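Prydderch Community Repair and Reuse Project
Progress report to the Hallero Fund
Submitted by Gwenllian Rowlands, project lead
Feb 19, 2025

Period covered

This report covers the second half of the grant. The first half was covered in our earlier report and we have not repeated the background here, except where a plan has changed. The budget sheet is attached separately and follows the headings in the grant letter.

Where we are

The grant pays for three pieces of work: the collection of unwanted small electricals from homes in the Prydderch area, the sorting and testing of what comes in, and a program of evening classes that teach people to look after what they already own. Collection is on schedule. Sorting was behind for most of the period and has now caught up. The classes started later than planned and will run past the original end date, which we wrote to you about and which you agreed to.

We set a target of 1000 items collected over the life of the grant. The total at the close of this period is 1097. Most of the increase came after we moved the drop-off point from the old bus depot to the Tedon library, where people can park and where the doors are open in the evening. We should have made that move sooner. The depot was free and the library charges us a small fee, and we let that decide the matter for too long.

Of the items collected, 292 have gone back into use. Some went to households referred to us by the housing office and some were returned to the people who brought them in, who had assumed they were past saving. We had hoped for a higher share. A large part of what arrives has been sitting in a garage or a loft for years, and a good deal of it has parts missing or a cord that was cut off to be used on something else. Kettles and toasters are the worst for this. Radios and desk lamps do well.

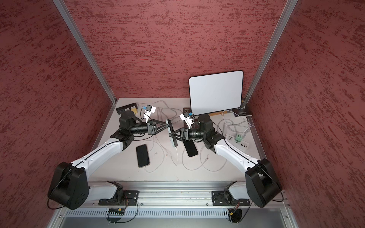 The sorting backlog had two causes. We had one person trained to do electrical safety checks, and when she was away with a bad back nothing could leave the building. We also kept too much. The shelves filled up with things that might be useful for parts, and there was no rule for how long they could stay there. Both have been dealt with. Two more people have passed the safety course, and anything kept for parts now gets a dated tag and goes to the recycler if it has not been touched by the next quarter.

The recycler has changed as well. Our first contractor stopped serving this side of the county with very little notice. We were without a pickup for several weeks and had to rent a container, a cost that was not in the budget. It has been charged to the contingency line. The new contractor, Dresine, collects on a fixed schedule and sends a weight note after each visit. The price per load is a little higher but there are no extra charges for mixed loads, and we expect the yearly cost to come out close to what we had planned.

Classes

The evening classes are held at the library in the larger of the two meeting rooms. Each course has four sessions. The first covers plugs, fuses and cords, the second covers cleaning and storage, the third covers batteries and charging, and the fourth is open, so people can bring something from home.

The battery and charging session has turned out to be the one people want most. We had planned it as the lightest of the four. Almost everyone who comes has a drawer of old chargers at home and is not sure which of them are safe, or has an older phone that will not last through a day. We now spend the first part of the session on how to read the label on a charger, and then go through how to look over a cord for damage near the plug, how to clean lint out of a charging port without hurting the contacts, and when a swollen battery means that a device should be left alone and brought to the drop-off point. The handout for this session has been rewritten and is now four pages long.

We had a number of requests for help moving photos and contacts off old phones before they are handed in. This was not part of the original plan. People are holding on to phones they no longer use because they do not know how to clear them, and until that is sorted out the phones will not reach us. We have added a short help desk at the end of the third session. It is slow work – a single phone can take most of an hour – and we are looking at whether it should become a session of its own.
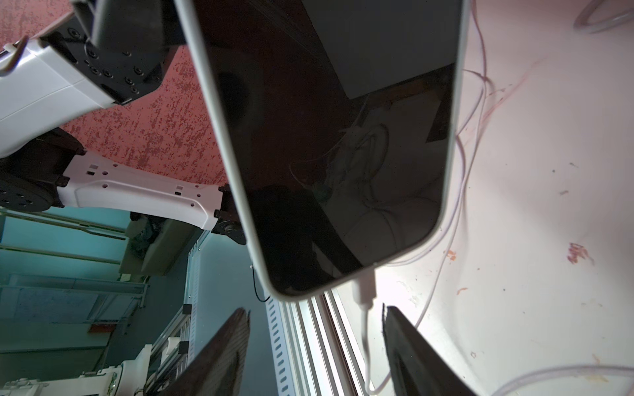 Tegwen Dafis wrote on her feedback form that the third session was too full and that she would have liked the part about clearing an old phone to come first, while she was still fresh. She also asked for a printed list of the steps, in large type, that she could keep by the phone at home and share with her sister. She said the pace of the first two sessions was right and that she had since replaced the fuse in a lamp without asking anyone.

Several other forms made the same point about the third session, and the next course will be changed to match. The phone help desk will move to the start, with a sign-up sheet so that people are not waiting. The large-type list has been drafted and is being tried out with the current group.

Attendance has been steady after a poor start. The first course was advertised only through the library's own newsletter, and most of those who came were already regular library users. For the second course we put notices in the pharmacy, the laundromat and both doctors' offices, and paid for a small advertisement in the free paper. The notices did more than the advertisement. We will not be paying for another one.

One thing we have not managed is to bring in people who work evenings. We tried a Saturday morning class and it was not well attended, partly because it clashed with youth soccer. We would like to try a late morning class during the week and have asked the library about room times.

Staff and helpers

Gwenllian Rowlands continues as project lead, half time. The sorting post was filled at the start of the period and the person in it has been kept on past probation. We have moved some of the hours from the collection driver to the sorting room, as the driver's rounds became shorter once more people began using the drop-off point. This does not change the total for wages.

We lost two of our regular helpers, one to a new job and one to a move out of the area. Replacing them took longer than we would have liked. The induction was too long for people who only wanted to give a couple of hours a week, so it has been cut down to a single visit with the safety rules on one sheet.

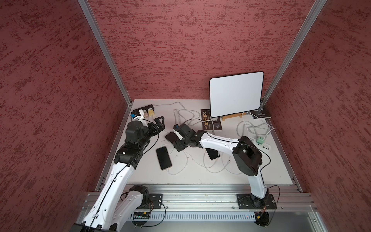
Spending

Spending is within the total and close to plan on most lines. The three lines that are out by more than the amount allowed without comment are as follows.

Vehicle costs are under. The van has done fewer miles for the reason given above, and the repair we expected to need on the rear doors was covered by the seller.

Waste and recycling is over because of the container. We do not expect this to happen again. The agreement with Dresine has a notice period, which the old one did not.

Room rental is over. It covers the library fee for the drop-off point and a few extra class dates. We are asking for your agreement to move the unspent part of the vehicle line across to cover it. No new money is needed.

Problems still open

The record system needs work. Items are logged on paper at the drop-off point and typed in later, and the two do not always match. The usual mistake is a box of mixed items entered as one item at one end and as several at the other. The collection figure in this report comes from the typed records, which we checked by hand against the paper sheets before sending this. A simpler form with one line per item has been printed and is in use at the library. It takes longer to fill in, and the library staff have told us so.

Storage is also tight. The sorting room floods slightly in heavy rain at the end nearest the street door, and we have lost the use of the bottom shelves there. The landlord has looked at it and agreed to clear the outside drain. At the time of writing the work had not been done. We have moved everything that runs on household current to the far wall.

Finally, the agreement with the housing office is still informal. It works well while the same two people are in post there, but there is nothing in writing about who is responsible for an item after it has been delivered. We sent a draft and are waiting for comments.

Next steps

The remaining classes will run through the spring, with the last session of the current program in May. Collection will continue at the library on the present hours. We plan to close the small collection box at the leisure center, which brings in very little and is mostly used for general trash.

We will send the final report and closing accounts once the May session is over and the last Dresine invoice has come in. If the fund would like to see a class or look over the sorting room before then, any date outside the library's spring closure can be arranged with a few days' notice. The one item we need an answer on before the final report is the move between the vehicle and room rental lines.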